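Refrigerator shelf life claims

Refrigerator shelf life claims are statements, printed on packaging, in appliance manuals or in household guides, about how long a given food will keep in a home refrigerator. They are usually stated in days. Most assume a steady temperature of 40 °F (4 °C) or below, a condition that many home refrigerators do not meet for the whole of a day. How well the claims predict real spoilage is disputed.

Background

Mechanical refrigerators replaced the icebox in most American homes during the first half of the twentieth century. Early manuals often doubled as cookbooks and carried tables of keeping times. Few of these tables named a source. Similar figures were passed from one manual to the next, and a number of them can still be found in household guides with only the wording changed.

The Retmont table, a keeping chart handed out with the Retmont line of kitchen appliances, is a typical case. It gave times for meats, dairy and cooked dishes, down to the half day for custard. No record of the testing behind it has been found. Later editions called the figures "proven," but did not say by whom.

Temperature and placement

Air in a refrigerator is not equally cold everywhere. Door racks tend to be warmer than the main compartment, and food pushed against a cold air outlet may freeze. Advice on which shelf suits which food is common and often contradictory. Keeping raw meat low down, where it cannot drip on other food, rests on firm ground. The claim that milk lasts longer on one shelf than another depends heavily on the model, and general guides seldom mention this.

Glass shelves have widely taken the place of wire racks. They hold spills better, though makers' claims that they also keep food fresh longer are weakly supported.

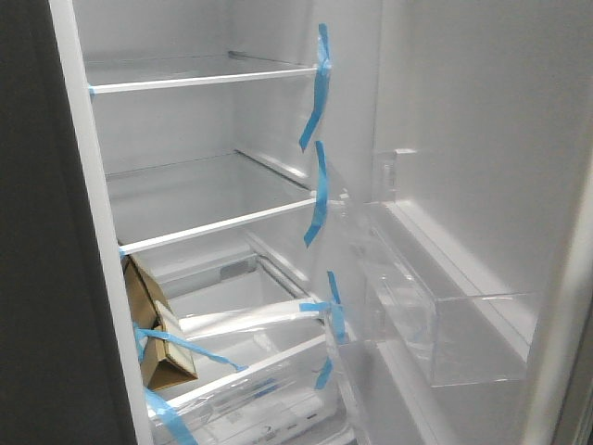
The Hamdan survey

The most quoted figures in the field come from the Hamdan survey, which collected 3,452 household diaries on food storage and waste. Of these, 2,760 were judged complete enough to use. Its summary stated that most households threw food out too early.

Aatos Manninen, a critic of the survey, objected that the diaries recorded when food was thrown away and not whether it had spoiled. He also noted that no thermometers were supplied, so temperatures were whatever the owner believed the dial to mean. The authors replied that the diaries were meant to track habits. This is a fair answer, but the survey is still regularly cited as proof of how long food keeps.

Freshness products

Several products are sold to lengthen keeping times. Gesell pads, placed in a produce drawer, are said to absorb ethylene, a gas that speeds ripening in some fruits. Ethylene absorption is a real effect and is used in commercial storage. Whether a small pad does much in a drawer opened several times a day is less clear, and the maker's published tests used sealed boxes. The Drekon charcoal insert is advertised as slowing spoilage, but the evidence offered concerns odor only. A refrigerator that smells clean may still contain unsafe food.

See also

Food preservation
Date labeling
Icebox
Crisper drawer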